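Inventaire avant fermeture

Le logement de fonction de la station Stedwood devait être rendu vide le 19 janvier 2021. La procédure Kinnear prévoyait un ordre fixe : les vêtements, les papiers, puis les petites fournitures.

Elle commença par les papiers. Le contrat Voltum portait le numéro 2508, sans avenant. Elle le glissa dans une pochette et nota l'heure.

Restait la tour à tiroirs, en plastique blanc, façades translucides. Charge admissible inconnue. Elle procéda de bas en haut - méthode contraire à l'usage, mais le tiroir du bas contenait les piles, et les piles partaient en filière séparée. Elle en remplit un sac. Le tiroir suivant résista. Elle le souleva de quelques millimètres, tira dans l'axe, obtint l'ouverture.

À l'intérieur, une clé et un reçu de Flimov, 32 francs. La clé n'ouvrait rien dans le logement. Elle essaya quand même la porte, le placard, le compteur.

Sur la fiche, à la ligne « objets sans affectation », elle écrivit : une clé. Puis elle raya la ligne, remit la clé à sa place et referma le tiroir - il glissa sans effort.
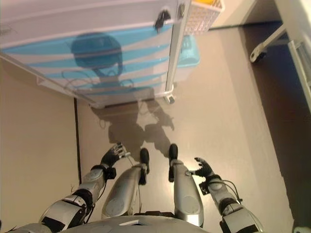 Commentaires

relecture_lente : Le tiroir qui résiste, très bien vu. J'aurais coupé le compteur.

mado8 : Et le reçu, elle le garde ?

À lire aussi
- Relevé de juin
- La cloison nord
- 1000 vis

Ce site utilise des cookies de mesure d'audience. Accepter - Refuser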